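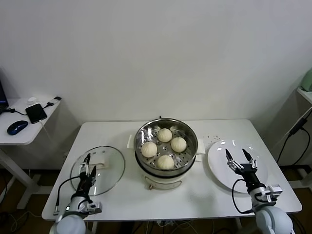 Figure 4. Electric steamer with four steamed buns in the basket.

Sections Figures Data Notes Cite
Papers > Play and Sound > Tabletop Music Games > Section 4
Reading time: 4 min

4. How players learn to layer sound in Skutuswood

4.1 The game and the sessions

Skutuswood is a tabletop music game in which each tile carries a short loop: a drum part, a bass line, a chord pattern, or a sung phrase. Players take turns laying tiles on a shared board, and a small speaker under the board plays every active loop at once, matched in tempo and key. Points come from covering another player's tile or from finishing a row in one color, so the score has nothing to do with how the mix sounds. That gap between points and sound is what drew us to the game in the first place, and it turned out to be even richer than we had hoped.

We ran sessions in two towns, Omthorpe and Murnthorpe, through February. Groups of four played three full rounds each, and we logged 224 rounds in all. Every tile placement was recorded by the Panganiban logger, which writes down the tile, its spot on the board, the loops already playing, and the time since the last move. We also kept room audio for every session. The logs came to a little over 3000 placements after we dropped the practice turns.

4.2 Listening before moving

The clearest pattern in the logs is also our favorite. In the first round, players moved fast. Most laid a tile before the current mix had gone through one full cycle, which means they were choosing by color and points and simply could not have heard the whole loop. By the third round the median wait had grown by 25 percent, and it grew in both towns. Players were letting the music come around before they touched it!

We had expected the opposite. People who know the rules usually play faster, and the rules of Skutuswood take only a few minutes to learn. The room audio helps here. In the third rounds there is a lot of humming, a fair amount of table drumming, and many short remarks along the lines of "wait, I want to hear the bass again." Some groups went quiet for a whole cycle and then burst into laughter when a new tile landed well (or very badly).

4.3 Giving up points for a better mix

For each placement we worked out the highest-scoring legal move and compared it with the move the player made. A move that scored less than the best one was marked as a costly move. Costly moves in the first round were spread evenly over the four tile types and look like ordinary mistakes. Costly moves in the third round were different. They clustered around vocal tiles, and above all around leaving a vocal tile uncovered when covering it would have paid well.

One Murnthorpe group protected the same vocal loop for 14 turns in a row. All four players had a chance to take it, and the transcript shows them warning each other off. We found this delightful, and also useful: it tells us that the shared mix had become something the group cared about together, even with a winner still to be decided.

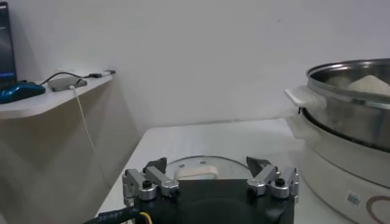 Figure 5. Gripper above a white tabletop, black fingertips facing each other across an open gap.

4.4 Differences between the towns

The Omthorpe groups talked more and the Murnthorpe groups sang more. Beyond that the two sets of logs are very close. Players in Omthorpe used drum tiles earlier in a round and were more willing to strip the board back to a single loop before building again, a move that a few of them started calling a "reset." The word spread within sessions but not between them, as far as we can tell, so we treat it as a local habit of each table.

We did wonder whether musical training explained the longer waits. Players who said they had taken lessons waited longer in the first round, but the others had caught up by the third. The training effect on costly moves was too small to separate from noise.

4.5 Limits

Three rounds is a short run. We don't know if the waits keep growing, level off, or drop once the tiles become familiar. The logger also cannot tell a player who is listening from a player who is stuck, and the room audio settles only part of that. A longer study with the same tables, and with a second set of tiles introduced halfway through, would be a great next step, and the version of the logger released in March 2023 already supports it.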